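3.2 Coasters and tabletop

The second group of household items covers what people put under a drink. We chose coasters because they share one use and differ in nearly everything else: outline, surface, stiffness, and how easily they can be told apart from the table beneath them. Earlier work on table setting (Ruotsalainen and Wikar) treated the coaster as a plain disk, and the layouts in that study used a single type throughout. In the homes we visited for the Grovau survey this was seldom the case. Of the 161 households that returned the form, most kept coasters of more than one material, often in the same drawer, and many had at least one with an outline other than round or square.

The set used in the Virmont layouts has five coasters. Two are round, one in coiled rattan and one knitted. Two are cork, an oval and a larger piece in the shape of a cloud. The last is translucent and has the outline of a cherry blossom, with printed flowers on it. Mugs are kept on a white tray with raised edges until they are needed, and they are not always stored upright. Figure 4 gives one layout before any mug has been assigned to a coaster. 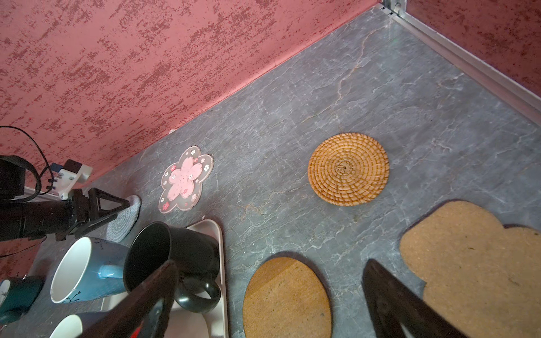 Figure 4. Coaster layout on the gray marble-patterned tabletop, with mugs on the tray at lower left.

The tabletop matters more than we first expected. Its gray pattern is crossed by faint veins in white and rust, and the translucent coaster has little color of its own between its printed flowers. In the pilot, participants who were asked to point to every coaster on the table were slowest to reach this one. The rattan coaster, in golden orange, was usually named first. We kept the same tabletop for all layouts so that this difference would stay constant across conditions.

Outline raised a separate question. With a round coaster, participants agreed closely on where the middle was. With the cloud they did not. Some placed the mug at the center of the whole shape, while others used the widest flat area and ignored the lobes. Both placements were accepted as correct provided the base of the mug did not overhang the edge. For the blossom shape, the large flower printed in the center served as a target, and placements were closer together than for either cork piece.

Coasters were moved between layouts but were never stacked or turned face down. Gaps between neighboring coasters were left uneven on purpose, as they would be on a table in use. A small number of layouts in which two coasters touched were removed before scoring. The remaining layouts, over 2000 in total, were divided into 6 blocks by mug and coaster pairing. Section 3.3 describes the pairings and the instructions given for each block.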